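Ticket 454 - Desk organiser, drawer problems and a labelling muddle
Status: Open (waiting on customer)
Product: Folutlow desktop organiser, pink
Bought from: Vornard online shop

First message

Hello! I hope this is the right form, the one on the Wellden page kept sending me back to the start. I bought your pink wooden organiser for my make-up in August and I do like it, it's a lovely shape and it was easy enough to put together (bar one evening of swearing). But I've got a couple of niggles and I've been keeping notes as I go, so I'm pasting them in and hopefully you can tell me which bits are my own fault.

Niggle one. The lower drawer on the left sticks. It comes out halfway, stops dead, and then if I pull harder the whole organiser slides towards me across the table. The one above it runs beautifully.

Niggle two. The tall divider in the middle had a bit of a wobble when I first built it. I could push it side to side with one finger.

What I've tried so far

Took both left drawers out and swapped them over. The sticking stayed at the bottom, so it's the gap and the drawer is fine. I was rather pleased with myself for working that out.

Rubbed a candle stub along the runners. Better for a day, then back to how it was.

Checked the instructions again and found I'd skipped the bit about pressing the base panel fully home before putting the sides on. Oh dear. Took the left side off, pushed the base down, heard a click, put it all back. The divider has stopped wobbling completely! So please cross off niggle two, that was me.

The drawer is still sticking, though not as badly. It now comes out about two thirds of the way if I lift it a tiny bit as I pull.

Reply from support

Thanks for the very thorough notes. Please check that the screw behind the lower left knob is not standing proud inside the drawer, and empty the compartments above before testing. Could you also tell us the batch number from the leaflet?

My update, Sunday teatime

Batch number is 776, it was on the back page in tiny print. The screw was flush, I ran my thumb over it to be sure. I haven't done the full emptying-out test yet because I've only just got everything sorted, with yellow labels on the compartments so I stop putting lipsticks in with everything else. I'll do it this week, promise.

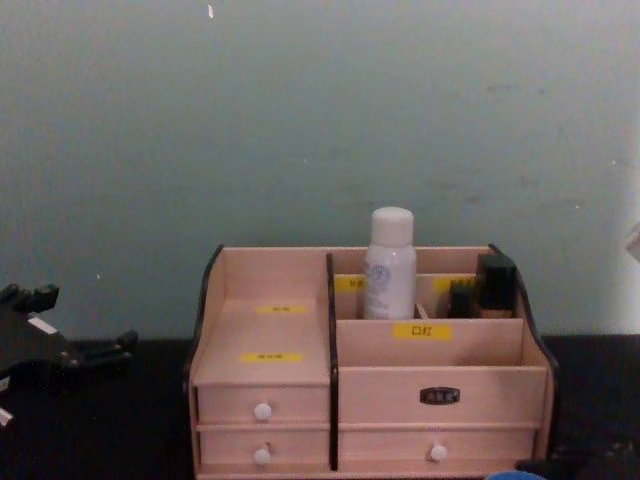
Front view, sticking drawer is the bottom one on the left

Two more questions while I'm here. Is the tall front on the right, the one with the little dark plate, meant to have a knob? There isn't one on mine and I can't find a spare in the bag, but the leaflet drawing is so small I can't tell. And do the yellow labels peel off cleanly? I'd like to move one and I don't want to take the pink off with it.

If it comes to a replacement panel I'm happy to fit it myself - the Kushwaha parts list has a left base rail as part 115, and I think that's the one. I'd much sooner do that than send the whole thing back.

Attachments: 1
Next action: customer to test with compartments emptied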